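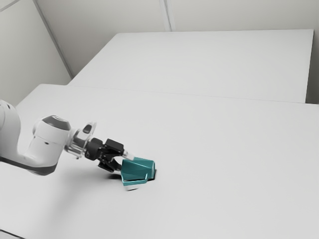

Fewer cups in the house

November 28, 2024

We moved to Stollenton in June, into a place with a kitchen half the size of the old one. The old kitchen had a pantry and a wall of cabinets. The new one has two upper cabinets, one of which is mostly taken up by the vent pipe from the stove. I knew this when we signed the lease and I figured we would sort it out later.

Later came last week. I had three boxes left in the hall closet marked "kitchen" and I wanted the closet back for winter coats. All three were cups, mugs and glasses, wrapped in newspaper. Once they were unwrapped and added to what was already in the cabinet, I counted them. There were 118.

Two people live here.

I don't think we are unusual. Mugs come in one at a time and they almost never leave. Some were wedding presents. A lot of them came from jobs. I worked at Zelex for six years and they handed out a mug at every year-end meeting, plus one when the logo changed and another when it changed back. There was a set of tumblers from my grandmother's house that I had never used because they don't stack. There were travel cups with no lids, and a bag of lids.

My first try at sorting was to pick out what to get rid of. That took an evening and produced nine mugs. Every one I picked up had some small argument in its favor. The next day I put everything on the floor and picked out what to keep, and that went much faster. I asked what we drink in a normal week and how often we run the dishwasher, which is every other day. Coffee in the morning, tea at night, water all day, and now and then four people for dinner.

We ended up with six mugs, six water glasses and one big measuring cup that I use for iced coffee. That makes 13, and they fit on one shelf with room to get a hand in behind them. I also kept four wine glasses, which live in a box on top of the refrigerator and which I am not counting.

The mugs that made it are mostly the plain ones. They hold twelve ounces, they stack two high, and the handle fits three fingers. I had a favorite for years that was wide and shallow and looked nice on the shelf, but the coffee in it was cold in ten minutes, so it went.

Getting rid of the rest was more work than I expected. The thrift store on Mill Street wouldn't take anything with a company name on it, which ruled out more than a third of the pile. They did take the grandmother tumblers and most of the glasses. The church kitchen took twenty plain mugs for its coffee hour. I listed a boxed set of espresso cups on Toom and they sold in a day for eight dollars, and the buyer picked them up from the porch. The chipped ones went in the trash. Our recycling doesn't accept ceramic or drinking glass, only bottles and jars - worth checking with yours before you fill the bin.

The Zelex mugs are still in the garage. I have two holding screws and one holding paint brushes, and the others are in a box by the door. I may try the high school art room, where they can be used for rinse water.

A few things have changed in the week since. The dishwasher runs a little more often. The sink doesn't fill up the way it did, and if I want coffee and all the mugs are dirty, I wash one, which takes half a minute. The second cabinet now has the flour, rice and oats in it, and those used to sit on top of the microwave.

I did break one of the water glasses on the third day, so we are down to five. I thought about going to Waline for a replacement, but they only sell them in boxes of four. I'll leave it at five for now.

The food storage containers are next. They have their own drawer and it doesn't close.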